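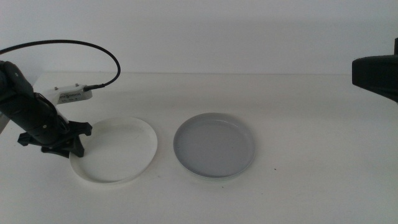

2023년 3월 13일
Yesenia Mendoza

Nurnesent 접시 취급 공정에서 발생한 그리퍼 이상 동작에 관하여 현재까지 확인된 내용을 연속 게시물로 알려드립니다. 조사는 진행 중이며, 확정되지 않은 사항은 미확정으로 표기합니다.

사안의 개요입니다. 접시 가장자리를 집어 옮기는 작업 도중 파지력이 설정 상한을 넘었는데도 보호 정지가 작동하지 않았습니다. 총 49회의 연속 시행 가운데 6회에서 동일한 현상이 기록되었고, 그중 2회에서 접시 테두리의 유약이 손상되었습니다. 인명 피해는 없습니다.

당시 작업 구역에는 담당자가 출입하지 않았습니다. 비상 정지 버튼은 정상적으로 작동하였으며, 마지막 시행은 담당자가 이 버튼을 눌러 중단하였습니다. 자동 보호 정지와 비상 정지는 별도 회로이므로 두 기능의 점검 결과도 따로 공개하겠습니다.

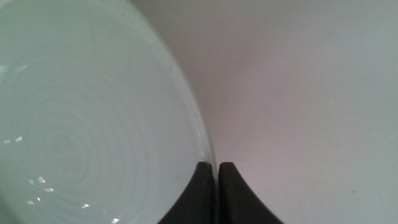 제9호

파지 방식은 손가락 한쪽을 접시 안쪽에, 다른 한쪽을 바깥쪽에 두고 테두리를 사이에 끼우는 것입니다. 유약을 입힌 도자기는 표면이 매끄러워 파지력이 부족하면 미끄러지고, 지나치면 테두리에 하중이 집중됩니다. 허용 범위가 좁은 작업입니다.

제어 기록을 검토한 결과, 힘 센서의 영점이 시행을 거듭하면서 조금씩 이동한 것으로 나타났습니다. 제어기는 실제보다 낮은 값을 읽고 손가락을 계속 닫았습니다. 상한 판정에도 같은 값이 쓰이므로 보호 정지 조건이 성립하지 않았습니다.

영점이 이동한 원인은 아직 특정하지 못하였습니다. 케이블 접속부의 접촉 불량과 센서 온도 보정 오류를 각각 검토하고 있습니다. 센서 모듈은 Vultwood 시험실로 보냈으며, 분석은 Kobe Verstraete 책임연구원이 맡습니다.

설계상의 문제도 인정합니다. 하나의 센서 값으로 제어와 보호 판정을 함께 수행하는 구조는 위험성 평가 단계에서 지적되었어야 합니다. 당시 평가서에는 해당 항목이 '낮음'으로 분류되어 있었습니다. 이 등급은 철회하고 재평가를 실시합니다.

임시 조치는 다음과 같습니다. 매 시행 전 무부하 상태에서 영점을 확인하고, 기준을 벗어나면 시작을 금지합니다. 모터 전류에 의한 독립 상한을 추가합니다. 팔이 움직이는 동안에는 접시를 손으로 바로잡지 않습니다. 접시 위치를 수정할 때에는 반드시 구동 전원을 차단해 주십시오.

동일한 그리퍼를 사용하는 Tanasarn 작업장에도 같은 내용을 통보하였습니다. 해당 작업장은 영점 점검을 마칠 때까지 도자기 취급을 중지합니다. Conia 작업장은 다른 기종을 사용하므로 이번 조치의 대상이 아닙니다.

최종 보고서는 6월에 공개할 예정입니다. 유사한 현상을 경험하신 기관에서는 제어 기록을 덮어쓰지 말고 보존한 뒤 안전 담당 부서로 연락해 주시기 바랍니다.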